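Wurkell Tabletop Recordings: Frequently Asked Questions

What are we collecting?
Short recordings of a robot arm handling everyday desk items. Each one pairs the camera video with the arm's joint positions and the gripper opening. A learning system is then trained on the whole set.

How long is one recording?
Up to 40 seconds. If the arm hasn't finished the task by then, stop, reset the table and start a new one.

How many do we need?
The target is 100 accepted recordings per task. The pen task stood at 137 by the end of May, so we are now taking only layouts that are missing from the set.

Do I need experience to operate the arm?
No. New operators do a practice block first, and those recordings are deleted. Most people need an afternoon before their movements are smooth enough to keep.

Should I keep a recording where the gripper misses?
Yes, if you recover and finish the task. Mark it "retry" in the log. If the item falls off the table, mark it "fail" and save it anyway – failed attempts are stored in their own folder.

Can I move the camera?
No. The fixed camera stays where it is for a whole block. If it gets bumped, end the block and tell Harsh Bisht before you record again.

What should the table look like for the pen task?
Put the mesh cup within reach of the arm, with the pencil and pens standing in it. Books go on either side and one marker lies flat on the cloth. Change the angle of the books and the marker between recordings, and keep the cup upright. 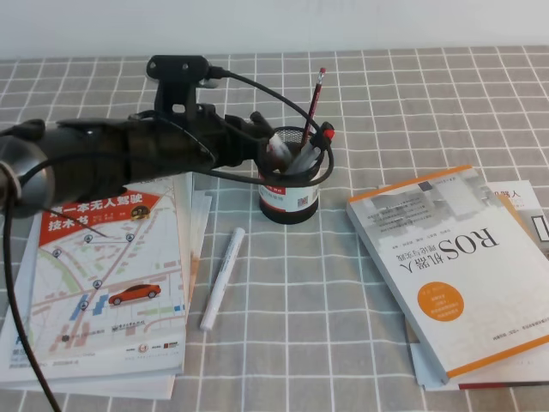

Pen task: gripper at the mesh cup, with book stacks on both sides and a marker on the cloth.

Do the cables matter?
They can. Check that no loop will catch on the cup when the arm lifts. Cables may be visible in the video.

Where do the files go?
To the Sindetholm drive, in the folder for your block. Uploads run at night, so leave the computer on. Don't rename files by hand.

Who do I ask about a rejected recording?
Harsh Bisht keeps the review notes. Send him the block name and the recording number.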